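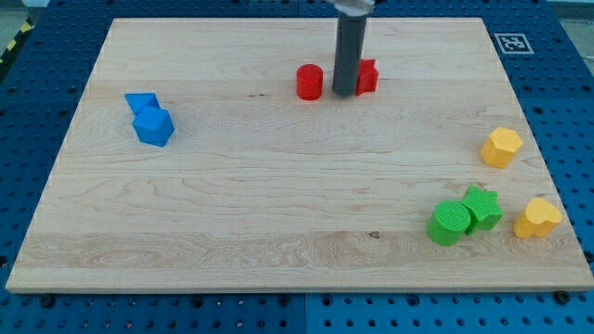 A cylinder and a star on a maple board.

I have come to believe that a toy can have too much to say. My niece received a set of building pieces in April, and the box promised 300 parts and 40 models. She made one model, with her father doing most of it, and the parts now live in a drawer.

When I was small, my grandmother kept a few plain blocks in a biscuit tin. A cylinder was a chimney in the morning and a cup of soup by noon. I do not say this because I think the past was better. We had many bad toys too, and I remember most of them with no affection.

But I notice that simple shapes ask for more from a child. A short cylinder can stand or roll, and the child must find out which she prefers. A star is harder. It has points and notches, it does not sit well against its neighbours, and you must think where to push it. My colleague Hanneke Wuyts, who teaches the youngest class at our school in Skitdale, disagrees with me. She says that children like a story on the box and there is no shame in it. Perhaps she is right about some children.

Still, I would ask parents to try one thing before the next birthday. Take 2 shapes of the same colour, so that only the form is different, and put them on a plain board — a bread board will do. Then sit down and keep quiet. The keeping quiet was difficult for me. I wanted to explain the star, and my niece was already feeding it soup.

Rafail Konstantinidis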